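Keeping passports and travel papers in order at home

Store every passport in the household in one place, flat and away from the bathroom or laundry. A zip pouch in a drawer works well. Don't use rubber bands, as they mark the covers and bend the chip page.

Write each expiry date on the inside of a cupboard door. Many countries want six months left on a passport when you arrive, so put down the renewal month as well (ours say July).

Photocopy the photo page in colour and keep the copy in a separate room. We use a Prosberg folder with 16 sleeves, one per document. Old passports with a current visa in them go in the same sleeve as the new one.

If a passport gets damp, stand it open on a dry towel. No hair dryer, no iron. Then ask the passport office whether it can still be used. 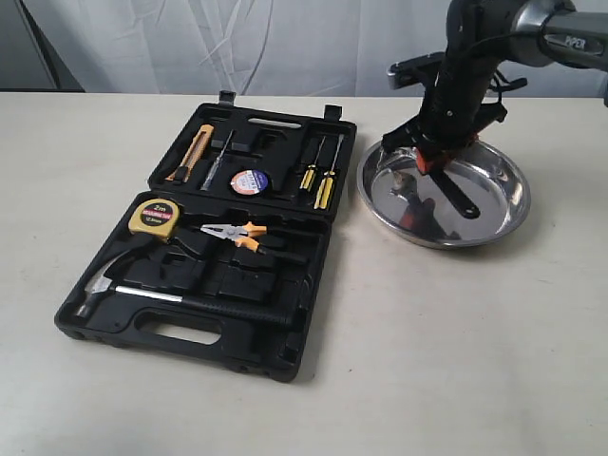
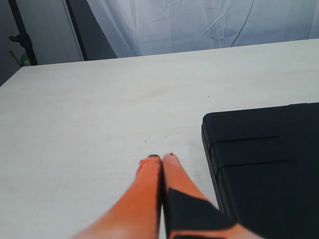
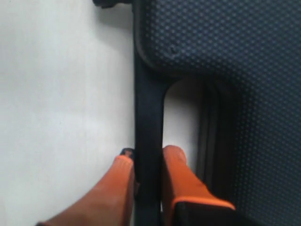
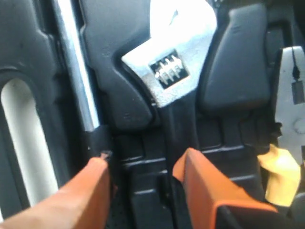
Filed under: Home Organizing

Next page: labelling luggage so the tags stay on.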